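¿Merece la pena contratar el mantenimiento anual de limpieza de suelos y muebles?

Piso_Terrazo
Buenas. Me han pasado presupuesto de una empresa que se llama Hamada para un "plan integral": pulido y cristalizado del terrazo al empezar, repaso cada trimestre y un tratamiento protector, marca Grisinine, en las superficies blancas de la cocina y el salón. Todo junto son 1.788 euros al año. Por el pulido suelto piden 704. El comercial insiste en que sin los repasos el brillo no dura ni hasta julio y que el protector "sella para siempre", cosa que no me creo mucho, porque si sellara para siempre no habría que aplicarlo cada año. ¿Alguien ha contratado algo parecido? El piso no es grande, vivimos dos personas y no tenemos animales. Firmar me da pereza, la verdad, y la oferta caduca en 12 días, según ellos.

Marwan Khalaf
Yo tuve un plan de esos con otra empresa, Pisus, y no repetiría. El primer pulido quedó bien, eso no se lo quito. Los repasos eran un chico con una rotativa que estaba alrededor de 2 horas y se iba. Al segundo año lo dejé, friego con jabón neutro y agua casi escurrida y el suelo sigue más o menos igual. Pide que te separen el precio por partidas y que te escriban qué producto usan en cada una. Si no quieren, ya sabes. Y lo de que la oferta caduca... a mí me caducó tres veces.

lolaMB
pues yo estoy contenta con el mio, vienen puntuales y son majos. eso si no se lo que llevan en la garrafa

Gres_y_punto
Coincido con Marwan en casi todo, aunque un matiz: si el terrazo está muy comido, con juntas abiertas, el pulido sí se nota y 704 no me parece un disparate. Lo que no pagaría es la cuota. En cuanto al protector, pide la ficha técnica antes de hablar de dinero. En mi caso me la prometieron y llegó un folleto de Floltcombe con fotos de cocinas, sin un solo dato de resistencia a manchas ni de cuánto tarda en curar.
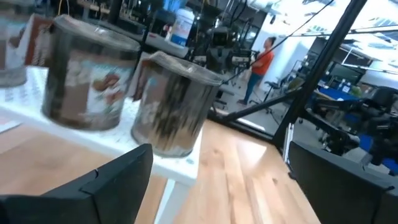 El protector para superficies blancas es la partida que yo tacharía primero. Que te lo apliquen gratis en una esquina, dejen pasar el curado que digan ellos y luego pruebas tú con cosas normales de casa: café, un poco de aceite y latas metálicas. Tres latas en fila sobre el tablero blanco, como esas, con la base húmeda y toda la noche sin moverlas. Si por la mañana hay cercos de óxido que no salen con un paño, el "para siempre" te ha durado una noche - y si no los hay, repite en una zona sin tratar, que igual tampoco salen y te ahorras el producto. Con mi tablero pasó eso. Ya contarás qué te dicen los de Hamada cuando les pidas la prueba.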